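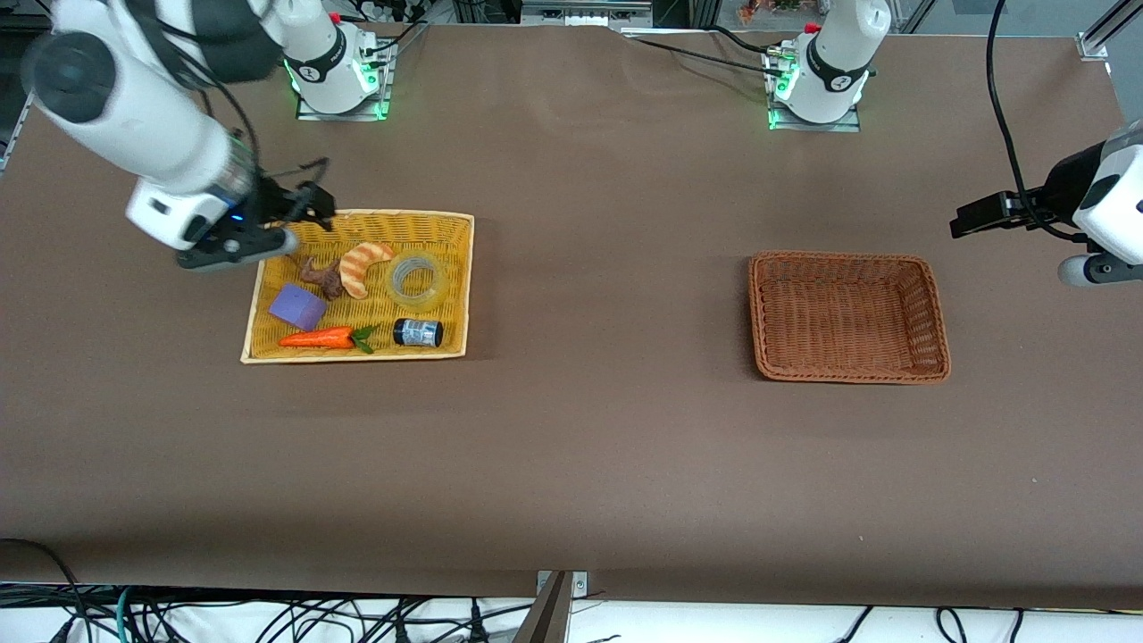 The yellow tray, big brown table.

So I've finally given up on the bus. Regular readers (hi Mum) will know I've been whingeing about the 325 since I started at Tremblay, and last week I snapped and dug the old bike out from behind the hot water system. It had a flat tyre at both ends, a huntsman living in the helmet and a bell that only goes if you flick it upwards. I love it already.

The thing with the bus is that it's meant to take 25 minutes, and on paper it does, only the paper doesn't know about the roundabout near the Wamau turnoff. Every ute in the district goes through there at ten to eight. I've read whole novels at that roundabout. I did my tax at that roundabout, on my phone, with some schoolkid's cello case in my kidneys.

Anyway, the bike. First morning I left stupidly early, because I hadn't ridden anywhere since uni and I wasn't sure my knees would be in it. They were, sort of! It's flat until the creek and then there's that long mean hill past the servo that you don't even notice in a car. I got off and walked it. A bloke who must have been pushing 70 went by me in full lycra and said "lovely morning" without puffing at all, and I've been thinking about him ever since.

After the hill, though, it's beautiful. You go in along the back of the footy oval and there are magpies everywhere (fine in April, ask me again in September), and somebody along there bakes, and I mean properly bakes, the smell comes right over the fence. I got to work starving and ate my lunch at half past nine.

Things I've learnt so far. Don't wear the good trousers. Tuck your laces in. A backpack is a terrible idea, it gives you a wet patch the exact shape of a backpack, so on the weekend I went looking for panniers. The new ones are a ridiculous price. I ended up buying a second-hand pair of Bromiers from Ilir Matić, who some of you will remember from the trivia nights, and he wanted $68 for them and took $61 and a jar of my lime pickle. One buckle is a bit dodgy but they hold a laptop, a change of shirt and a loaf of bread with room to spare. He also tried to sell me a Sostano saddle, which he reckons changed his life. I said I'd think about it. By Thursday arvo I was thinking about it quite hard.

I'm not going to be a bore about this. I've got no plans to buy the shorts. If it's bucketing down I'll be back on the bus with my book and the cello, and I've kept nearly 2 weeks' worth of credit on my card for exactly that. But I've slept better than I have in ages, and I've stopped getting home cross, which the household has noticed and commented on, possibly more than they needed to.

If anyone knows a way round that hill, please leave it in the comments. I've looked at the map and there's a dotted line through the reserve that might be a path, or might be a drain. I'm going to have a look on Sunday, with a thermos, and I'll report back.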